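Gallery: Setup Rules for Tabletop Handling at Trarnance

Page 3 of the handling practice gallery, updated October

The Trarnance site works to the Drustisbridge handling rules, a short set of house rules for running a two-finger gripper on ordinary household tables. The rules were first written for bare benches. They were revised after the first 319 logged runs, when it became clear that most of our stops came from things near the target and very few from the target itself. The current edition has 17 rules. This page covers the ones that deal with open cartons and the things that stand around them.

Pictures on this page show work at hand under the current edition. Rule numbers are the ones in the Uysal edition of the rules, which replaced the older Vovix sheet. If you still have a Vovix sheet pinned up, the numbers will not match. Please take it down.

A few terms before you start. "Target" means the object named in the run sheet. "Neighbor" means anything a finger could touch on the way in or out. "Approach" means all gripper travel from the home position until first contact.

Rule 4. Neighbors are part of the setup

Any dish, cup or other breakable item within reach of the fingers has to be written on the run sheet before the arm is powered. A plate next to the target may stay where it is, but it gets its own line. Approach speed is set for the most fragile neighbor on the sheet. The target does not set the speed. On a table like this one, with a carton of protein bars and a flower-patterned plate right in front of it, the plate decides.
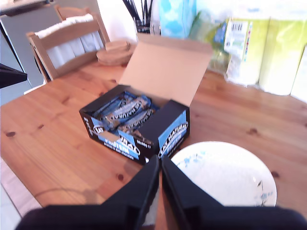 Rule 7. Open lids and flaps

An upright flap is treated as a wall. Plan the path so that no part of the gripper, including the finger housing and the cable, has to cross it. Coming in from the front of the carton is preferred. If the flap will not stay put by itself, fix it before the run. Do not hold it by hand while the arm is live.

Check the cable at the same time. It should have enough slack for the full wrist turn and should not drag over the tabletop at the lowest point of the path. A loop that hangs clear on the side away from the target is acceptable.

Record the carton size with the lid open. Several of the early run sheets gave closed sizes only, and the planned paths came out too low. Out of the 1557 sheets now in the archive, 86 were sent back for this one entry.
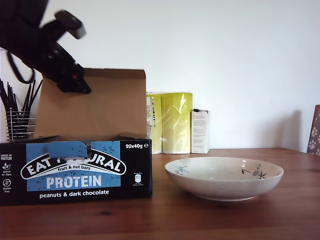

Gripper at the raised flap of a protein bar carton, cable looped on the left. Rule 7.

Rule 9. Printed text and tape

Tape may be placed on a carton, but the item name on the run sheet must match what can still be read. If tape covers part of a brand name, write the product words that remain visible, for example "protein, peanuts & dark chocolate." Do not fill in missing letters from memory. Two people reading the same sheet should end up at the same carton.

Rule 12. Stopping

Anyone in the room can call a stop. The operator stops first and asks afterward. After a stop, the fingers are opened only when the operator has looked at what is between them. Write down the reason for the stop, even if it was a false alarm.

Using these pictures

Sites may print this page for training. Keep the rule number with each picture. Corrections to the rule text go to the Drustisbridge rules desk with the page number and rule number in the subject line.

Next page: Rules 13 to 17, end of run and storage
Previous page: Rules 1 to 3, table and lighting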